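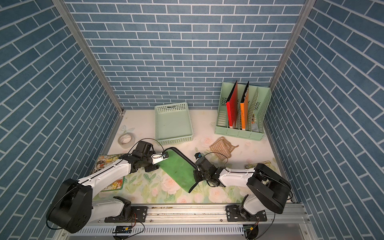 Home Recipes Features Eating Out Drink Subscribe

The tripe seller of Cluvton market

6 minute read

Search recipes and articles Go

Adebayo Etim starts work at four in the morning, when the first tubs of tripe come off the van at the back of Cluvton market. By the time the fish stalls open he has rinsed, scraped and trimmed most of what he will sell that day. He has done this for 11 years, and before that he worked in a bakery, where he says the hours were worse.

Tripe is the stomach lining of a cow. There are several kinds, depending on which chamber it comes from. Blanket is the smooth one and the cheapest. Honeycomb has the pattern its name suggests and holds sauce best. Leaf, or bible tripe, comes in thin folds and needs a lot of washing. Most British shoppers who have met tripe at all have met it bleached white and sold with vinegar, and many of them did not go back for more.

Etim sells it unbleached. It is a greyish brown and it smells of the animal, though less than you might expect once it has been cleaned. "People look at it and walk on," he says. "Then they come back and ask what you do with it."

What you do with it depends on who is cooking. Vittoria Russo runs Virolley, a small dining room two streets from the market, and she buys honeycomb from Etim every week. She boils it with an onion and a bay leaf until a fork goes in without effort, then cuts it into strips and cooks it again in tomato with a little mint. Pecorino goes on at the end. She put it on the menu in 2000, the year she opened, and took it off twice in the early days when it would not sell. It has stayed on since.

"You must boil it first, on its own, and throw that water away," Russo says. "If you are lazy there, the sauce will tell everyone."

At Jemal, on the other side of the ring road, Mulugeta Negash makes dulet, an Ethiopian dish of finely chopped tripe, liver and lean meat with spiced butter and green chilli. The tripe has to be cut very small, and Negash does it by hand with two knives. A mincer turns it to paste, he says. Kidus Mersha, who works the same kitchen, likes his barely warmed through. Negash cooks it a little longer for new customers and does not tell them. I ate both versions with injera and preferred the rarer one, which had more chilli.

The price helps. A piece of tripe big enough for four people costs less than a pair of chicken breasts, although you should allow for the gas. Blanket tripe can take three hours. A pressure cooker brings that down to 40 minutes or so, and Etim recommends one to anybody who asks.

Not everyone is persuaded. Kerttu Ahonen teaches evening cookery at Pikik and gives one session each term to offal. Kidneys go down well and liver is mixed. Tripe is the one where students ask if they can share a portion. She now starts them on it fried: boiled until tender, dried well on a cloth, dusted with seasoned flour and cooked in hot oil at 190 degrees until crisp. With lemon and salt it eats something like squid, and the plates mostly come back clean.

If you want to try it at home, ask for honeycomb and ask whether it has been bleached. Rinse it in cold water, rub it with coarse salt and rinse again. Cook it the day before you need it and leave it in the fridge overnight, as it cuts far more neatly cold.

Etim packs up at two. Whatever blanket is left goes home with him, and his mother makes pepper soup – hot enough, he says, that she serves it with a towel.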